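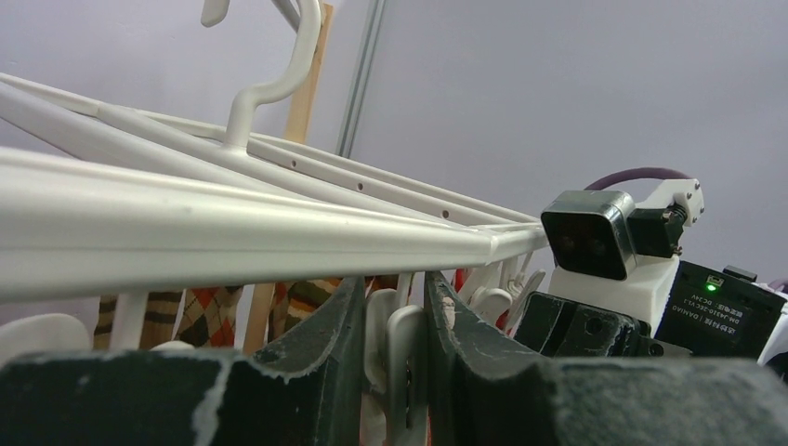 About Vomness

We fix the water side of caravans, campervans and motorhomes. Tanks, pumps, taps, hot water units, grey water hoses, the lot. If it carries water from one end of your van to the other (or drips it onto your bed on the way) we'd love to have a look at it.

The workshop is on Abubakar Road in Wotine, past the silos and opposite the tyre place. There's a long gravel apron out the front, so you can pull in with a big van on the back and drive straight out again without reversing. People tell us that's their favourite thing about us, and fair enough!

How we got going

Viera Bartoš started Vomness after a lap of the country in a secondhand pop-top with a water pump that ran all night. It would click on, stop, wait until everyone was nearly asleep and click on again. She replaced the pump in one town and the pressure switch in the next, and finally found a hairline split in a fitting behind the shower wall, in a spot you could only reach by taking out the wardrobe. By then she'd drawn up the plumbing of the entire van on the back of a road map and was completely hooked.

She already had a plumbing licence and a good many years of houses behind her. Vans are another thing altogether. A house doesn't go over corrugations. A house doesn't get parked on a lean for three weeks with half a tank of bore water in it. Fittings work loose, hoses chafe where they pass through the chassis, and a tank strap that looked fine in the driveway can be hanging by one bolt after a few hundred kilometres of dirt. We find that sort of puzzle really satisfying and we're happy to talk about it for as long as you'll stand there.

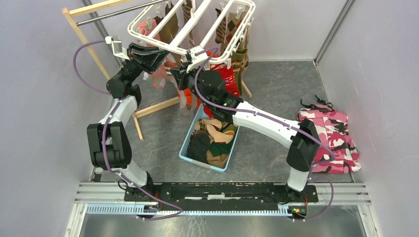
Most of the jobs we see are leaks, and most leaks are smaller than people fear. We'll pressure test the system first and show you the gauge. After that we go looking with a torch and a mirror, and we only pull out cabinetry once we've talked to you about it. You're welcome to watch. Bring a camp chair, the kettle is always on.

The Steretti

We get a lot of questions about this one! The Steretti is our own twin-tank changeover, which we build here on the back bench. It lets you draw from one tank at a time with a lever inside the van, so you can keep your good drinking water separate from whatever came out of the tap at the showgrounds. The first one went into Viera's van and is still there. We've now fitted 182 of them, in everything from little teardrop trailers to a converted school bus with a bathtub.

It suits most vans with 2 tanks. If you only have one, we can usually find room for a second, though we'll want to weigh the van before we say yes. A 100 litre tank adds 100 kilos when it's full, plus the tank itself, and that has to come out of your payload. Please bring your compliance plate details, or a clear photo of the plate.

Out on the road

Every March we pack the ute and work our way around the caravan parks inland, doing pump swaps, hose repairs and filter changes on site. The last loop came to 769 kilometres and a truly silly number of lamingtons. If your park would like to be on the route, ring the workshop and we'll see what we can do.

Booking in

Ring or drop by. It helps if you can tell us the make of the van, its year, and what the pump is doing when nothing is turned on. Please leave some water in the tanks so we've got something to test with. Dogs are fine, and there's shade along the eastern fence.

Page last updated 2019-06-12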